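Reflected Light in Small Study Rooms: Does the Colour of the Wall Matter?

Student project report, second year, Interior Environment course
Written by Amirhossein Safavi

1. Why I chose this subject

In August I moved to a room on the north side of the building, and after a few weeks I noticed that I was turning on my lamp much earlier than my friend on the same floor. Our windows have the same size. The difference was the paint: her walls are white and mine were a dark green. I wanted to know how much of the light on a desk comes from the wall behind it, and if a cheap change of paint can save some hours of lamp use.

2. Method

I measured in 27 study rooms in two student houses, Cetiner House and Karimi House. In each room I put the light meter flat on the desk, one hand's width from the wall, with the lamp off and the curtain fully open. All measurements were made on a Saturday between eleven and twelve in the morning. I wrote down the wall colour, the finish (matt or gloss) and the colour of the desk top.

The meter was a Fendix hand model, borrowed from the department. I checked it against the fixed meter in the Prulleo laboratory before I started, and the two agreed well enough for this work.

3. Results

The brightest desk was in a white room on the top floor and gave 780 lux. The lowest value, 313 lux, was in a room with brown walls, although this room has a wider window than most of the others. Rooms with cream walls were close to the white ones. Gloss paint gave a little more light, but two students told me that the shine disturbed them when reading — I did not measure this.

White wall, black table top:

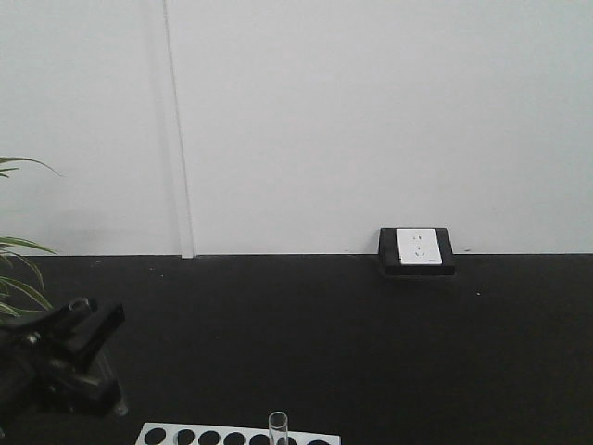
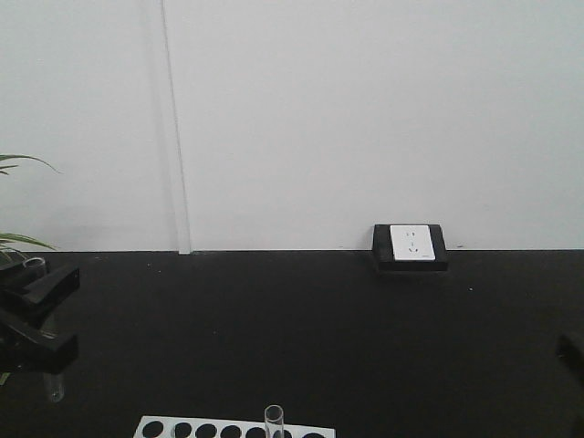 Is it worth repainting a dark room only to get more daylight on the desk?
For a room on the north side I think it is, if the wall behind the desk is painted first, and the other walls can wait.

4. Problems with the measurements

The weather was not the same in every room, as clouds were passing during the hour. I tried to solve this by measuring three times and taking the middle value, but a better way is to have a second meter outside the window. I also stood too near to the desk in the first rooms and my own shadow made the numbers lower. I repeated those rooms later in the same hour.

Dark desk tops were a difficulty I did not expect. They take away light which would go back up to the wall, so two rooms with the same paint can give different results. My group of rooms was too small to separate these two effects.

5. Further work

I would like to repeat the study in winter, when the values will be far below the 2,000 lux that I found directly on the window sill of the brightest room. It would also be useful to paint one wall and measure before and after, with the same desk kept in the same position.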